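Ponberg Reader Letters, README

Last updated August 13, 2022
2 min read

Letters to the editor from the Ponberg weekly, typed up and tagged by topic. 200 letters in this release. Plain text, one file per letter, plus index.csv.

**What's in it**

- `letters/` the text, headline first, then body
- `index.csv` file name, issue, topic, length in words
- `notes.txt` odds and ends, read it before you email me

Topics are the paper's own page headings where it had them. Where it didn't, I picked. Roads and parking is by far the fattest one, then schools. 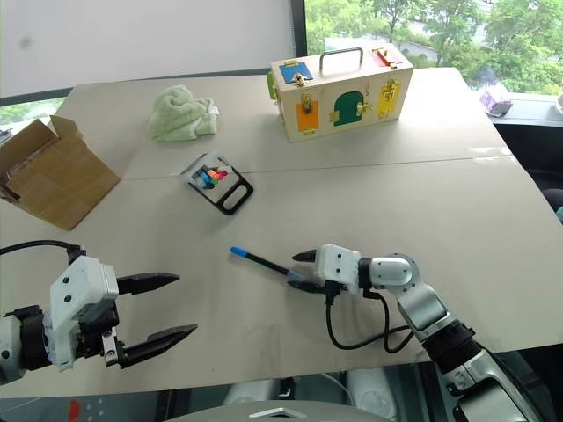
Writers' names and street addresses are out. Initials stay if the paper printed initials. Town names stay. If you spot one I missed, tell me and I'll pull it teh same day.

**How it was typed**

Typed from print copies, 2 passes. Second pass by Samran Thongdee, who caught a lot of dropped lines. Original spelling kept, even the bad ones. Editor's replies are in square brackets at the end of the letter they answer.

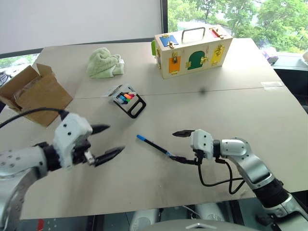

Photo: Samran Thongdee

**Known problems**

- April issues are thin. Two are missing, still looking
- Long letters that jumped to a back page may have a bad join in the middle
- Bratden edition ran some of the same letters with cuts. Only the Ponberg version is here, dont mix them when you count
- Accents got mangled in a few files, Hrubý mostly. Fixed in index.csv, not in all of the letters yet

**Use**

Fine for teaching and research. Not for working out who wrote what, please. Letters are one paper's pick of its mail, so don't treat them as a poll of the town.

**To do**

Finish the accents. Add page numbers. Split "general" into something useful.

2 comments
Share 2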